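Walk-through date: 26/06/2026
Site: Lestmont shared kitchen and dining room, ground floor
Type: fire, slip and general housekeeping check, with comments

What a good round this was! Most of the January items are closed, and the ones still open are small. Marks used: **OK**, **FIX** (needs doing before the next round), **WATCH** (fine today, look again).

## 1. Exits and walkways

- [x] Main exit door opens fully from inside -- **OK**. The new closer is a treat, it shuts softly and latches every time.
- [x] Side exit clear on both sides -- **OK**. The stacked chairs that lived there all winter have gone to the Terken storage unit. Big improvement!
- [ ] Exit sign above side door lit -- **FIX**. Dim at one end. Felletti have the part listed, so please order two and keep one spare.
- [x] Walkway width from kitchen to dining room -- **OK**. I measured 31 inches at the tightest point in January and asked for more. With the cart moved it's a comfortable walk, even carrying a tray.

## 2. Fire and heat

- [x] Extinguisher by the range: pin in, gauge in the green, tag current -- **OK**
- [x] Fire blanket on its hook -- **OK**. Both pull tabs hang free now.
- [ ] Hood filters -- **WATCH**. Cleaner than I've ever seen them, but the left one rattles when the fan is on high. Check the clip.
- [x] Smoke alarm test -- **OK**. Loud and clear in both rooms, and it could be heard in the hallway with the door shut.
- [x] Nothing stored within 30 inches of the range -- **OK**. Paper towels now hang by the sink, good call.

## 3. Small and loose items

I added this section after the last round and I'm so glad I did. Round things roll, light things slide, and both end up underfoot. The check is simple: look at anything round or top-heavy and ask where it goes if someone bumps the surface.

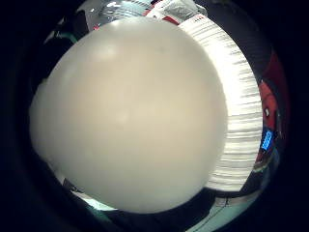
*Item 3: pale round object with a white ridged one next to it.*

- [x] Round items set back from edges or held in a tray -- **OK**
- [x] Nothing on the floor under the counters -- **OK**. I got down with a flashlight and found one bottle cap, which I took with me.
- [ ] Top shelf of the dry store -- **FIX**. Heavy jars are still up high. Swap them with the cereal boxes; it's a 15 minute job and well worth it.
- [x] Step stool feet -- **OK**. All the rubber is there, no wobble.

## 4. Electrical

- [x] Outlets near the sink trip and reset on test -- **OK**
- [x] No cords across walkways -- **OK**
- [ ] Kettle cord -- **WATCH**. Some wear in the outer sleeve near the plug. No wire showing. If it gets any worse, take the kettle out of use the same day.
- [x] Qin rice cooker -- **OK**. Sits flat, lid vents away from the wall cabinet, cord tidy. Lovely to see the instructions taped inside the cabinet door!

## 5. Surfaces, spills and cloths

- [x] Tables stable, no sharp corners or lifted edging -- **OK**. I leaned on every one.
- [x] Spill kit stocked -- **OK**
- [ ] Cloth system -- **WATCH**. Color coding is working well in the kitchen (yellow for tables, blue for sinks, red for floors) and a bit less well in the dining room, where the hooks aren't labeled yet.

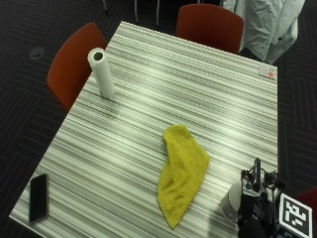
Labels would sort out most of it -- I can print a set and bring them next time. The used-cloth bin also needs a lid. Any bin with a foot pedal will do, as long as it's kept away from the range and emptied every evening.

- [x] Cleaning sprays labeled and stored below food level -- **OK**
- [ ] Wet floor signs -- **FIX**. Only one found, and we should have 2. Try the upstairs closet.

## Still to do

1. Exit sign part, Felletti order
2. Heavy jars down from the top shelf
3. Second wet floor sign
4. Lid for the cloth bin

Kettle cord, hood clip and hook labels stay on the watch list. Please initial each one on the sheet by the door when it's done, and leave the sheet up for the next round.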